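Learning to swim at my age (month two)

March 2020

So I'm still going! I know I said in February that I'd probably quit after the first week, and a couple of you had money on it, but I've kept turning up at the Brerby pool before work and I can now do a full 200 yards of freestyle without hanging on to the wall. It isn't pretty. I breathe on one side only and my legs sink whenever I think about something else, like breakfast.

What changed things for me was slowing way down. I'd been attacking the water like it owed me something, and I'd be wiped out after one length. Then I took the beginner clinic over in Basside and they had us swim as lazily as we could stand, humming underwater to let the air out. Humming! I felt ridiculous for a whole length (I went with the theme from an old game show) and then I looked up and I'd reached the other end and wasn't even puffing. 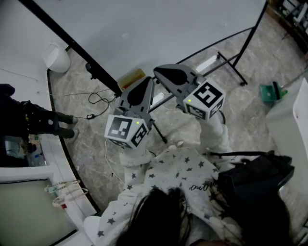
Humming never did a thing for me, wrote a reader called laneseven under my last post, and counting strokes between breaths was what finally got her across the pool. I tried it. I lose count at five, every single time, and then I panic and swallow half the deep end. But a few of you said the same thing, so maybe it's a brain type.

Gear update, for those who asked: I gave up on the fancy goggles and went back to the cheap pair from Lapointe Sports, the ones with the ugly orange strap. They leave rings around my eyes until lunchtime but they don't leak. The swim cap still takes me three tries and a fair bit of swearing in the locker room.

Next up is 400 yards without stopping, and after that there's the lake swim at Gredilden, which is 2,000 yards and has weeds in it. I've only signed up for the mailing list, so please calm down. I hate weeds. Does anyone know if you get used to them touching your feet, or do you just swim faster?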